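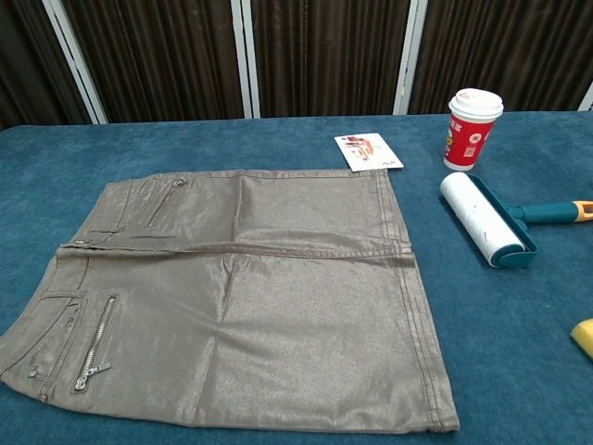
Two grippers, one shiny skirt

I've been putting off this post since May because I kept thinking I'd have a clear winner by the time I wrote it. I don't, so you're getting the messy version.

Quick catch-up if you're new. I've been playing with robot arms and clothes for a while now (folding, mostly, plus a lot of picking things up and dropping them). Up to now it's been T-shirts and dish towels, and those are easy to love. They're soft, they pinch up nicely, and if you grab a bit too much nothing bad happens. So this round I went for a skirt with a coated, metallic kind of finish, zippers on the front, a couple of rivets near the waistband. Basically every annoying thing in one piece of clothing!

The grippers were the Serkska, a plain parallel jaw with rubbery pads, and the Juhl, which has thin curved fingertips that slide under the cloth before they close. Same arm for both, same wrist mount, same controller box (the Prutus, which I still have a grudge against, more on that later). I did 58 grabs with each one over a couple of long evenings, always starting with the skirt laid flat on its side, waistband to the left and hem to the right.

The Serkska first. I really wanted to like it. It's simple, it's quiet, and swapping the pads takes no time at all. On the hem it was great, because all that topstitching gives the pads a ridge to hold on to. Anywhere in the middle, though, it mostly skated. The pads come down, they squeeze together, and the fabric just sort of shrugs. It got a clean lift 34 times, and I'd say most of those were at the hem or the corner by the hem where the cloth doesn't sit quite flat. If your plan is "always go for a corner," you might be fine with this one and save yourself some money.

The Juhl did better in the open areas, no question. Those skinny fingertips get under an edge that the other one can't even find. But oh boy, zippers. The longer zipper has its teeth right out in the open, and one fingertip caught on it and would not let go. The arm kept pulling, the whole skirt came along for the ride, and I dove for the stop button like I was saving a baby. It snagged 4 times in total before I gave up and told it to keep away from that part altogether. I don't think that's the gripper's fault exactly, but it is the kind of thing you want to know before you buy one.

Then there's the camera. I was using the little Cosomura overhead one, and it does not care for shine. The pale silvery patches come and go depending on where the lamp is, and the software would decide a bright patch was an edge and send the gripper off to pinch nothing. I moved the lamp lower and off to the side and that helped a lot. The teal table cover helped too. I used to work on a gray one, and gray on gray is asking for trouble. If you only change one thing in your setup this year, change the color of your table! It's cheaper than a camera.

Oh, and lint. Get a lint roller and keep it on the table. Fuzz on the Serkska pads makes them slippery way faster than I expected, and I got into the habit of running the roller over the table cover between sets as well. I also ironed nothing. The skirt has some creases in it and I left them alone, since real laundry has creases and I'd like this to work on real laundry someday.

Okay, the Prutus. It's a decent controller, the menus make sense, and the arm moves smoothly with it. My gripe is that it forgets the grip force setting every time you switch tools. Every time! I ran over twenty grabs with the Juhl on the Serkska's force before I noticed, threw all of those out, and started again. I've now got a sticky note on the side of the box, and it seems to be the best fix available.

So which one's staying on the arm? The Juhl for now, mostly because I'm curious whether I can get it to treat the zippers as no-go areas without me marking them by hand. The Serkska is going back on when I start on pants, where there's a nice thick waistband to grab. If anyone has tried softer pads on coated fabric, please leave a comment and tell me what brand, I've got a drawer of samples and no idea where to start.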